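Review: Feledbridge's Household Sorting Station, Stosska model

April 11, 2021

The Stosska is a free-standing sorting unit for items that should not go in the kerbside bin: batteries, lamps, small appliances, paint tins, worn textiles and the like. It is sold by Feledbridge in a household version and in a larger version for shared bin stores. The household version is the one reviewed. It was bought at the normal price and has been in use since October, in a utility room that also serves as a laundry.

What it is for

Most council collections take paper, glass, cans and food waste. Everything else has to be held at home until there is enough of it to justify a trip to the recycling centre, or until a special collection comes round. The usual method is a carrier bag in a cupboard. This works poorly for batteries, which should not be left touching each other, and worse for half-used tins of solvent, which should be kept upright and away from heat.

The Stosska replaces the bag with a steel cabinet holding 4 removable trays, a lidded upper box and an open space at the base. Each tray has a label slot on the front edge. The maker suggests a layout, but the trays are the same size and can go in any position.

Contents of the box

Cabinet panels, trays, upper box with lid, two pairs of feet, one sheet of printed labels, a bag of screws, a wall strap and a hex key. The instructions are drawings only, with one page of text covering the wall strap and the weight limits. One foot in the review unit had a badly cut thread. Feledbridge sent another within a week of being emailed, with no request to return the first.

Assembly

Assembly took one person an hour and a half. The panels locate on pegs and are then held with screws. Do not tighten anything until the back panel is in. The drawings show the side panels being tightened at the third step, and if this is followed the back panel will not drop into its groove. Loosening the top row by two turns fixes it.

The pre-drilled holes were accurate except for one pair on the left side, which needed some persuasion with a screwdriver. The wall strap should be fitted even on a level floor. With the top two trays pulled out together and loaded, the cabinet will lean forward.

Size and fit

Width is 569 mm. This is an awkward figure. It is just too wide for the gap left by a standard slimline appliance and leaves a dust trap on either side in the gap left by a full-width one. Height can be adjusted a little at the feet. The depth is stated without the tray handles, so anyone fitting the unit behind a door should allow extra for these and check the swing before ordering.

The finish is a powder coat in one colour, a dull green. It wipes clean with a damp cloth. A drip of gloss paint left overnight came off with white spirit and left a slightly shiny patch.

The trays

The trays are the best part of the product. They are moulded in one piece with a raised lip and rounded inner corners, and they lift out without tipping. Each will carry a full load of batteries without bowing. Two can be carried at once, one on top of the other, as the base of each sits inside the lip of the one under it.

Dividers are supplied for two trays. They slot in at fixed spacings, the narrowest of which is too wide for AAA cells standing upright. They fall over. Laying them flat in rows with tape over the terminals is safer in any case and is what most recycling centres ask for.

The printed labels are poor. The adhesive let go of two within a month and the symbols do not match those used at the local site. Plain masking tape and a marker pen have been used ever since, with no trouble.

The upper box

The upper box is meant for lamps and tubes. It is lined with thin foam, and the lid closes on a magnet. Compact lamps fit well. Long tubes do not fit at all, and the product page ought to say so. A tube of any real length has to stand in its cardboard sleeve beside the cabinet.

The foam marks easily and sheds at the cut edges. If a lamp were to break in the box, the foam would have to be thrown away with the pieces, and replacement foam is not listed for sale. Feledbridge was asked about this and replied that it was being considered.

Liquids

The lowest tray is described as suitable for paint and garden chemicals. It is deep enough to hold the contents of one standard tin if that tin leaks, and this was tested with water: a litre was poured in and left for two days, and the floor of the cabinet stayed dry. The tray does not lock, however, and sits at the height of a small child. A household with children should keep chemicals in a high cupboard and use the bottom tray for something else. A lock would add little to the cost and its absence is the most serious fault found.

There is also no ventilation apart from the gap at the back. Solvent smell builds up if a tin is not properly closed. The text page in the instructions says that fuels must not be kept in the cabinet, and this should be taken seriously.

Textiles

The open base is intended for textiles and comes with hooks for a sack. Worn clothing and linen take up far more space than any other type of waste dealt with here, and the base fills quickly. In practice the sorting is done on a flat surface elsewhere, with the good items set aside for a charity shop and only the rest put in the sack. Buttons and zips should be left on, and shoes tied in pairs. 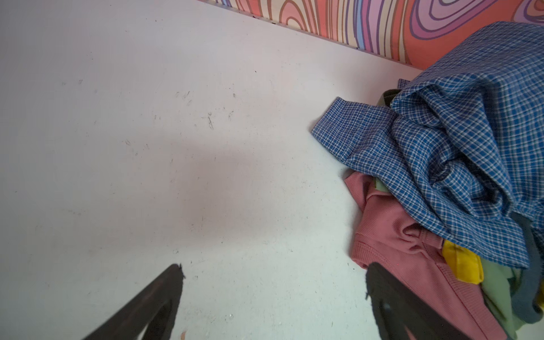
Clothing in a loose heap on a pale surface.

The hooks are spaced for Feledbridge's own Pinto sacks. An ordinary refuse sack can be stretched over them but tears at the front pair when it is half full. The Pinto sack is a woven type with four loops and can be reused. It held up well and was emptied many times without damage. A heavy paper sack with holes punched in it would probably do the same job for less money.

Damp textiles should be kept out. Most textile banks refuse anything damp or mouldy, and one wet towel is enough to spoil a sack.

Compared with the Plurnetti

The main alternative is the Plurnetti, a plastic tower with stacking drawers. It was borrowed for three weeks and used in the same room. It is lighter, cheaper and needs no tools. The drawers are smaller and flex when loaded with batteries, and the bottom drawer stuck from the second week onwards. It has a lockable top drawer, something the Stosska should have copied. It makes no provision for textiles.

For a flat with little to store, the Plurnetti is enough. For a house with a shed, a garden and a steady supply of old paint, the Stosska is stronger and easier to empty.

Noise, cleaning and wear

The tray runners are plain steel and grate when dry. A wipe of candle wax quietened them and has not needed repeating. Dust collects under the base, and the feet are too short to let a vacuum head in. The cabinet has to be emptied and pulled forward to clean behind it, and the wall strap must be unhooked first.

After six months of use the powder coat has chipped at one corner, where a tray was knocked against it. There is no rust. The lid magnet is as firm as when new.

Technical summary

Type: steel cabinet, free-standing, wall strap supplied
Width: 569 mm
Trays: 4, removable
Stated load per cabinet: 80 kg, evenly spread
Lock: none
Part number for spare tray: 1583
Sacks: Pinto, sold separately

Points in favour

Strong trays that stack for carrying. Leak test passed. Prompt supply of a missing or faulty part. Stable once strapped to the wall.

Points against

No lock on any tray. Upper box too short for tubes. Labels do not stick. Foam cannot be replaced. Assembly drawings are in the wrong order at step three.

Recommendation

Recommended for adult households with room for it, on condition that the wall strap is used. Not recommended where small children have access to the room, unless the cabinet is kept for textiles, appliances and other items that can do no harm. Buyers who only need somewhere to put batteries should save the money and use a lidded plastic box.

Check with the local council before deciding on a tray layout. Sites differ in what they accept and in how they want it separated, and a layout that matches the order of the containers on site shortens the visit. The trays in the review unit were rearranged twice for this reason, finishing with batteries at the top, then cables, then small appliances, then paint.

Spare trays can be ordered by part number. Delivery of the one ordered for this review took nine days.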